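Tidosska twin-arm kit: six months on the bench
Posted Sep 12, 2023 in Workshop Reviews

I bought the Tidosska kit in March after far too many evenings watching other people's builds, and it has had a corner of our shared workshop ever since. Two arms, two mounting plates, a bag of fixings and a manual that gets better from page 30 onwards (skip the beginning, trust me). I've been teaching mine to fold shirts, and I love it.

Assembly took me four evenings. The arms come mostly built, so the real work is the frame. I used Momell aluminium rail for the front, and it's lovely stuff: both plates bolted down square at the first go. The cable guides in the box are a bit mean, so I let the lavender cables loop up over the arms with plenty of slack. Not one snag since! 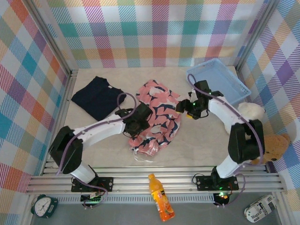

Both arms at the pink garment, with the navy shirt folded to the left.

The plaid walls were my own addition and I'd recommend something similar, if only to stop clothes going over the back. Mine are offcuts covered in patterned paper, cheap and very cheerful. Reach is generous for a home kit. Both grippers can get to the middle of the table, and that matters a lot with clothes, where you nearly always want to hold one side while you move the other.

Now the grippers, my favourite part. I swapped the standard fingers for a yellow set from Brirari, with ridges and cutouts to keep the weight down, and fitting them was a ten-minute job with the small hex key. They suit soft cloth far better than the plain ones did. I also added the Babić wrist camera, and I wouldn't be without it now. From the side you can never quite tell how much fabric you've got hold of, but close up it's obvious.

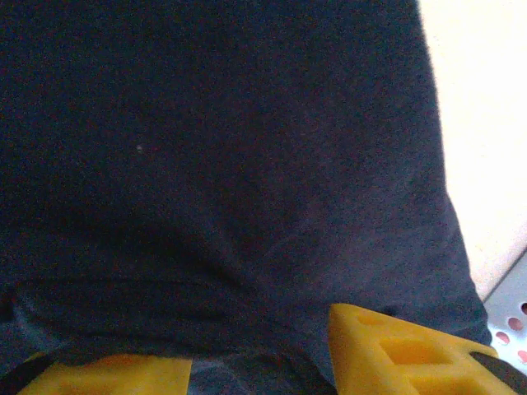 Wrist camera view: dark cloth between the yellow fingers.

Dark clothes are the harder test, as the creases hardly show. More light helped me no end.

Grumbles? The software saves up to 110 routines and then simply stops, with no warning, and I lost a good sleeve fold that way. The supplied power lead is short too. And do measure your bench: the manual asks for 108 cm of width, but I'd want 133 so you can get a screwdriver in at the ends.

Would I buy it again? Yes, tomorrow. I've already started clearing a shelf for a second camera.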